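Flostorard hand gripper and practice book: review after one season of use

Posted 27 Dec 2022
Reviewed by Kirsty Wainwright

I have used the Flostorard hand gripper since April, for recording household tasks that a robot arm must learn later. With the tool you receive a printed practice book of 83 pages, and my review is mostly of this book. Many people will buy the gripper and leave the book in the carton. I think this would be a mistake, although the book has weak chapters too.

First, the tool in short. It is two fingers with blue ribbed pads, a linkage in black, a trigger under the hand and a camera which looks forward over the fingers. The pads hold small things well. I could take up a thin plastic wrapper from a tablecloth after a little practice, and I would not say this of the older Vusico tool which I had before. The trigger is too stiff for my hand. After one hour I must change to the other hand, and the handle is shaped only for the right one.

Now the book. It was written by Gurelent, who also sell the software for checking the recordings, and it is divided into rules for the room, rules for the hand, rules for objects and rules for the people who live in the house.

The rules for the room are the best part. They say that you should not clean or arrange a home before recording. You remove what is dangerous for your feet, you ask what may not be seen, and the rest stays. For table clearing, the bin must be near enough that you reach it without a step, and it must be in view of the camera at the moment of release. My first recordings had the bin behind my knee, and they were of no use to anybody.

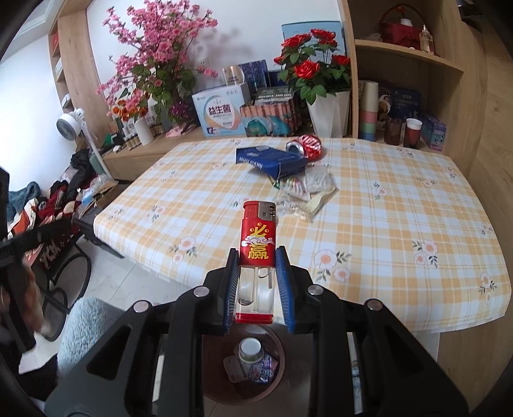 The chapter on objects has a list of things to treat with care: glass, blades, medicines, batteries, lighters, anything under pressure. The rule for a lighter is clear. Hold it upright, keep the pads on the two sides of the body and away from the button, close slowly, and do not squeeze more when it is already held. You must also ask the household where it goes. The book says plainly that a lighter with gas in it does not belong in the general bin, and that a robot will learn your bad habit as quickly as your good one. I agree with this strongly. What I miss is a word on how to label such an object. If I write "rubbish" for everything on the table, the rule is lost when the file leaves my computer. I have made a separate label, "ask first", and I advise other users to do the same.

The rules for the hand are good but too long. In practice I keep to these:

Open the jaws fully before you come near the object.
Stop for a short moment before closing.
One object in each recording, also when two could be taken together.
If the object slips, carry on and mark it as a slip. Do not start again in secret.
Never help with the free hand.

The fourth rule is the one which people break. It is natural to want nice recordings. But when I gave my first set to Kershaw, the company which trains the arm I work with, they asked me where the failures were. I had deleted them. The book had told me not to, on page two of the chapter, and I had not read so far.

Soft packaging deserves its own section and gets only half a page. A foil packet changes its shape when the pads press on it, and shiny foil gives reflections which make it difficult to see where the edge is. The book says "approach across the short side". For a flat packet this is correct. For a crumpled one there is often no short side, and I would have liked some advice on lamps and windows too.

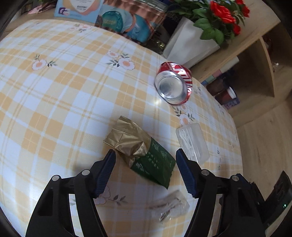
About the people in the house the book is serious, and I respect this. You need written permission from each adult. You explain what the camera sees, and you show one recording before you begin. Any person can say stop without a reason. Letters, screens and family photographs should be turned or covered, and if a person walks into view you delete or mask that part before it is sent. The example form is one page in simple words. I translated it for two households without difficulty.

The checking software comes as a trial and is not so pleasant. From my 1584 recordings it refused 252. Most of these were fairly refused, for example when the bin was out of view at release. But it gives only a code for the reason, and the table of codes is missing in the book. I had to write to the support desk, who answered after 5 working days with a file that I could read.

Also, the book has no rule for rest. I wrote my own one: after a long set of grasps I put the tool down and drink water. My grasps become lazy when I am tired, and I can see it in the files.

I would buy the Flostorard again for the pads and for the first and last chapters of the book. If your hands are small, try the trigger before you pay. The paper book has a glued spine which does not stay open on a table, so ask the seller for the PDF. It is sent free when you give the serial number from under the handle.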